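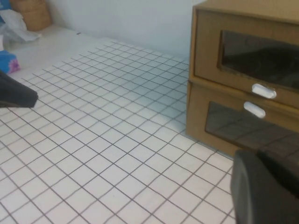

Best theme for a small events site?

tarart
Moving our club's events site off the Gramby theme in November. Up to 30 listings at a time. Anyone used Skadberg or Balum?

honkfan
Skadberg. Calendar view works as it comes and the free version has 2 layouts.

mossy_b
Disagree. Skadberg loads 18 scripts on the front page and it crawls on a phone. Balum is plainer but quicker.

honkfan
You can switch most of those off in settings - I did.

mossy_b
Most, yes. The slider stays.

tarart
Don't need a slider. Does Balum do repeat events?

mossy_b
Only with the paid add-on.

tarart
Skadberg on a test copy first then. Thanks both.
Tanveer Tarar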